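The Tray Arm at Trenska
10 April 2021

Trenska says its tray arm will free counter staff for "better work." I asked what that work was and got a brochure from Nenon, who sell the thing.

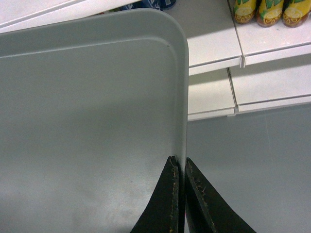
The brochure promises 300 trays a shift. Naheed Butt has worked the counter for years and would like to know who needs 300 trays.

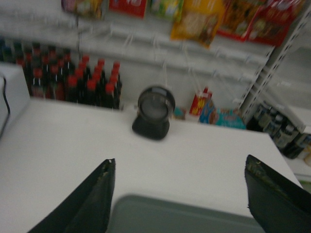 Her hours were set in August, before anyone had asked her a single question about the job. Restocking is still hers, and so are the complaints.

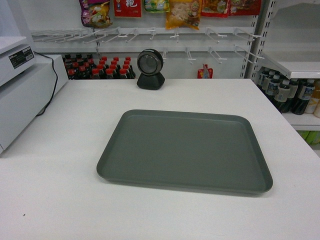 Management calls this a trial. Marari had a trial too, and two people there now cover what four used to. Maybe Trenska will be different. I'd want it in writing.

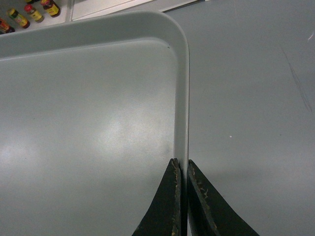
Gripper at the tray's rim, one finger on each side.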